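2 January 2022

Shrinkage trial, Gandell shirting, continued from December.

Cut the remaining swatches from the Tilidell bolt, warp direction marked with laundry pen at one corner. The marks from the last batch faded by the third wash, so this time the corners are also notched. Benchmarks set with the template, 10 in apart, both directions.

Wash: warm, normal cycle, no softener. Dry: tumble low, then 8 hours flat before measuring. The last batch was measured straight from the dryer and the numbers wandered. Those readings are struck out in the table and should not be averaged in.

Results after five cycles:

- warp: 3% shrinkage
- weft: below what the ruler resolves
- skew: none worth recording

Warp figure is over the Drorwood limit as written. Their sheet does not say whether the limit applies before or after pressing. Emiko Katayama to ask. If after, we press with steam, no pull, and remeasure the same swatches.

Checks are harder to read than solids, as the eye follows the printed or woven line and misses the benchmark. Use the line only for skew.

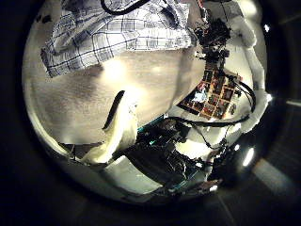 Macario Quintero thinks the warp number is mostly relaxation from finishing and wants one swatch soaked overnight with no agitation before anyone blames the dryer. Fair. Soak started, bucket by the sink, do not empty.

Open: ruler needs replacing, zero end is worn.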